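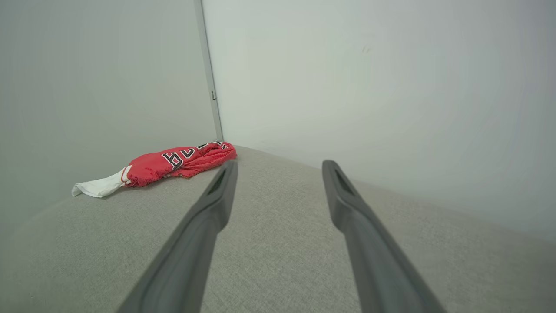 Light gray woven upholstery, one of the fabrics covered in this section.

Section 7: Cleaning Seat Fabric with the Lundetholm Upholstery Washer

Now for the fun part! If you've worked through the filling and priming steps in Section 6, your machine is ready to go, and a tired couch seat is a great place to start. Light fabrics show the biggest change, so if you have one in the house, do that first and save the dark armchair for another day.

Before you start

Find the care tag, usually sewn under the seat deck or inside a cushion zipper. The machine is suitable for fabrics marked W or WS. Fabrics marked S or X must not be washed with water.

CAUTION: Do not use the machine on silk, velvet, or leather, even with the heat switched off.

Test every fabric, including ones you have cleaned before with another product. Dampen a hidden spot with mixed solution, press a white cloth on it, and leave it for 24 hours. If color comes off on the cloth, or the spot dries with a ring, stop there.

Mixing the solution

1. Lift out the clean water tank and fill it with 1000 ml of warm tap water. Never use boiling water.
2. Add one capful of Wotura fabric concentrate. More soap doesn't clean better, and it leaves the seat sticky.
3. Tighten the cap and tip the tank gently back and forth a few times. Shaking makes foam, and foam makes the pump cough.
4. Click the tank back into place.

Note: Hard water? Add the softener sachet from the starter kit at step 2. It makes a lovely difference on tightly woven fabrics.

Cleaning the seat

1. Vacuum first with the dry nozzle. Go slowly, and do the seams twice.
2. Fit the wide Rekness head and turn the collar until it clicks.
3. Switch on and wait for the green light.
4. Starting at the back of the seat, squeeze the trigger and pull the head toward you in one straight pass.
5. Release the trigger and make two more passes over the same strip to pull the water back out. Watch the clear window on the head. Seeing that gray water race past is the best bit of the whole job!
6. Move over by half a head width and repeat until you reach the other arm.
7. Finish the entire seat, even if only one corner was dirty. Cleaning a single patch tends to leave an edge.

CAUTION: Don't hold the trigger down while the head is standing still. The padding underneath soaks up water quickly and takes days to dry.

For stubborn spots, swap to the small brush head, work from the outside of the spot toward the middle, and let the solution sit for a few minutes before extracting. Please don't scrub in circles on a speckled or flecked weave; it roughs up the yarn.

Drying

Make extra passes without the trigger until no more drops show in the window. Stand removable cushions on edge with air on both sides, and open a window if the weather is kind. Most seats are ready after a night. In October or later, when rooms are cooler, give them longer.

When the fabric is fully dry, brush it in one direction with the soft Turunen brush to lift the fibers.

Emptying and rinsing

1. Switch off and unplug the machine.
2. Empty the dirty water tank into the toilet or a utility sink.
3. Run clean water through the hose for 90 seconds (plug back in for this, then unplug again).
4. Leave both tanks open to dry before storing.

If the suction drops partway through a seat, check the float in the dirty water tank, then see Section 9.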